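# Zweiter Band der Butmont-Reihe kommt im August
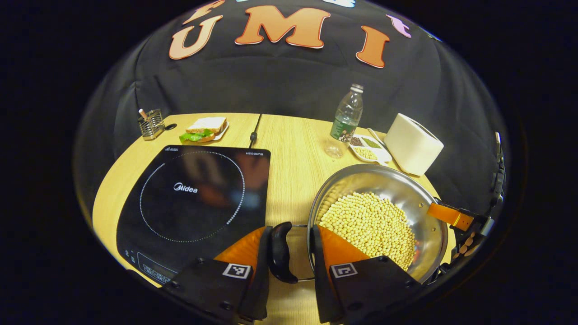

Endlich geht es weiter auf Butmont! Der Verlag Ototano bringt im August den zweiten Band seiner Inselromanze heraus, und wer den ersten verschlungen hat, weiß, wie gemein der aufgehört hat. Diesmal flieht die Schiffsärztin Nnaji vor einem erpresserischen Reeder zurück in das Haus ihres Ex-Verlobten – und muss sich dort Herd und Dach mit ihm teilen. Gleich im ersten Kapitel kochen die beiden schweigend auf einer einzigen Platte, so einem schwarz glänzenden Induktionsfeld mit weißem Punktekreis wie auf dem Holztisch im Bild, und es knistert trotzdem auf jeder Seite.

312 Seiten hat der neue Band, mehr als 200 waren es beim Vorgänger. Viel Platz also für Verfolgungsjagden übers Wasser und für den Streit um den alten Leuchtturm!

Die Leseplattform Primenow stellt die ersten beiden Kapitel schon vorab bereit, ab Sonntag um 18 Uhr. Das gedruckte Buch gibt es zum Start auch im Schuber mit Band eins – davon werden 159 Stück verkauft.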